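Siwan Powell wrote:
> Does anyone fold their cloths before they go in the bin, or just stuff them in? Mine come out looking like I slept on them.

Hi Siwan,

Fold! I was a stuffer for years (sorry, Mom) and switched in January. I go long and flat, one strip per cloth, and I don't fuss over small wrinkles.

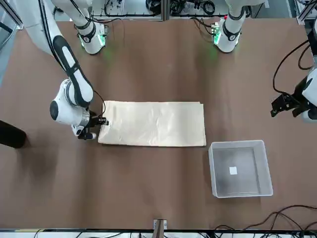 Get a see-through bin if you can, so you can tell what's left without digging. I gave up on lids too, they just end up behind the dryer! How big are yours? Mine are 32 by 50.

Mali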